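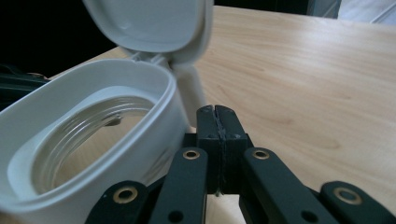 Yimer Club Gripper

The Yimer is a hand-held gripper for school and college robotics clubs. Students carry it through a task by hand, and the same two-finger linkage can later be bolted to a club arm. It is sold by Drilholm as a finished tool or as a kit. Page last updated October 18, 2024.

Construction

Body, links and fingers are matt black. The links fan out from the base of the fingers and the pivots run in brass-coloured eyelets. The inner links each have a plain round hole lower down, left open for club add-ons. Each fingertip takes a replaceable pad on its inner face.

Part number: 2391
Pads supplied: 2
Kit build time: one club evening, with an adult checking the pivots

Used for the Zilline challenge

Teams entering the Zilline student challenge in May work at a table with household objects. The container task uses a white plastic tub with a hinged flip lid. A team has to approach the lid from the side, close on it and let go without shifting the tub. Each team records 100 attempts and hands in its log sheet with the tool.

Hagos Gebretsadik runs the club at Bevden and has entered 34 students for the coming season. His groups work in pairs – one on the gripper, one writing up – and swap at the halfway point.
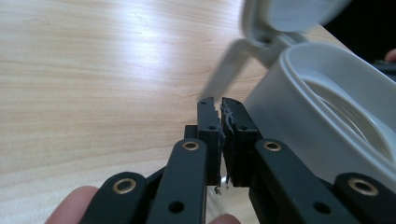

Pads and wear

Pads are a consumable part. Check them before each session and change both together if either is torn or shedding, as an uneven pair will not close squarely. Wipe loose fibres off the table before the next run.

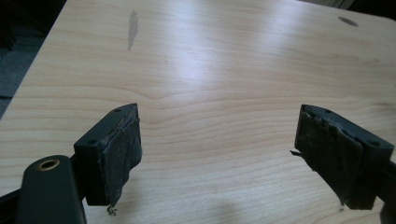 Fingers open, with wear to both pads.

Replacement pads are sold in pairs under the same part number with the suffix P. Clubs can order on a school account – please give the name of the member of staff in charge.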